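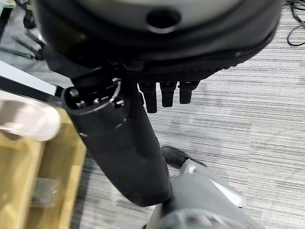

Written by the person who runs this blog, part-time renter, full-time doubter of storage advice

I have read a lot of cheerful writing about shoe shelves. Most of it says that once your shoes have a place, you will put them there, and your hallway will be calm forever. I've owned three shoe storage things in my adult life and I'm still not convinced by any of them.

The first was a hanging fabric one from Fokar that sagged within a month. The second was a tall cabinet with tip-out drawers, the kind that promises 35 pairs and means 35 pairs of shoes for a doll. I sold it to a neighbor, who sold it to somebody else. The third is the low open shelf I use now, a Wetholm, light wood on black metal legs, one board on top and another underneath. I put it on the gray striped carpet and decided to watch my own habits for a while before saying anything nice about it.

My first complaint is the carpet. Every guide shows these shelves on hard floors. On carpet the legs sink a little, and you have to keep pressing the thing down at one end until it stops rocking. The leaflet has a line about "all household surfaces" and I would like to meet the person who wrote it.

The second complaint is the top board. Brumdale, which is the storage site everyone seems to quote, says to keep it for the shoes you wear daily and to "style" them as pairs. Fine. Mine are slides, because it's March and I don't want laces in my life. Slides have fat molded soles and one wide strap, so they don't tuck into each other the way sneakers do. They take up a silly amount of board for something you wear to get the mail. Lay them flat and the top is full. Tip one up and you get a bit of room back, until it falls over.

I tried toes out, then toes in, then heel to toe. Heel to toe saves the most space and looks the worst. 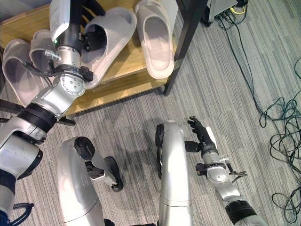 Would I buy it again?

Probably, but without the speech. It's a board you can put sandals on – that's the whole product. The lower board is more useful than the top one if you ask me, since you can shove things in there and forget them. What I would skip is the set of Nakpan shoe trays that the store suggested alongside it. They slide around, they collect grit, and they make the board narrower for no benefit I could find.

If you have hard floors and two pairs of flat shoes, you'll be happy. If you have carpet and a family, measure your shoes first, the widest part of the sole, and then measure the board.

Home Rooms Hallway Grumbles About Contact

Search this blog Enter keyword Go

3 comments

mudroomless: We folded a bit of cardboard under one leg and it stopped rocking. Ugly but it works.

heel2toe: Disagree on the trays, mine stay put. Maybe you got the older ones?

pinecorner90: Slides go under the couch in this house. No shelf needed.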